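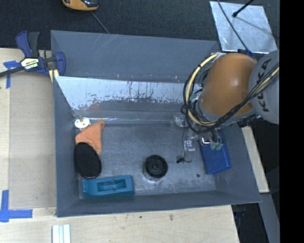 Speaker notes – Riltgate meet-up, October 28, 2019
By the Wumiso bin-picking team
Print this page | E-mail this page

Hello everyone, thanks for coming over to Riltgate, I know the trains weren't kind. I'm going to talk about how we gather grasp examples at Wumiso, and I'll leave the network itself to the questions at the end (please do ask, I've got spare slides!).

Start with the bin. It's a plain grey thing, and it's scuffed all over the floor by now. I like it scuffed. When we began in January we had a lovely clean one, and the first model we trained went a bit silly as soon as the scratches started turning up. It kept reaching for them. So now we keep the marks and let the examples include them.

Point at the orange cloth. Soft things are where I lose most of my sleep. The cloth never lies the same way twice, which makes it great value as training data and dreadful for my mood. The black oval is lying partly on top of it, and the teal plastic piece is underneath the oval, so which one would you go for first? Let people shout out. There's usually a split in the room, and that's my cue to say we don't tell the arm either. It tries something, we write down what it tried and whether anything came up, and on we go.

Then the blue box against the right-hand wall. Walls are horrible! A box in the open is easy, but push it up against a side and half of your approaches are gone. We shove things to the edges on purpose now. For the first 1000 attempts we didn't, and I'd like those weeks back.

Slow down here, people always write this bit down. One example for us is a picture before, the grasp we chose, a picture after and a yes or no. We throw nothing away. The failures from the Skombridge runs taught the model more than the tidy successes did, I'm quite sure of that, though I can't prove it to you tonight.

Thin wire, small black piece. Mention depth. Our depth readings more or less give up on wire, so those examples lean on the colour picture.

Cables. Somebody always asks about the bundle looped round the arm. Say: tie them together, leave slack for the wrist, and check them before a long run. I lost 7 hours of collecting to a loose connector once – not a happy morning.

Clamp and blue tape. If the bin shifts, every label you've saved is a little bit wrong and you won't notice for days. The clamp holds it and the tape gives us marks to check by eye. Cheapest fix in the whole project.

Numbers slide: 68 objects in the Rungrueang set, two people on reset duty, swap the objects over at lunch. Don't read the table out.

If there's time, do the story about the labels being saved upside down. If not, go straight to questions, and remember to repeat each one into the microphone for the people at the back.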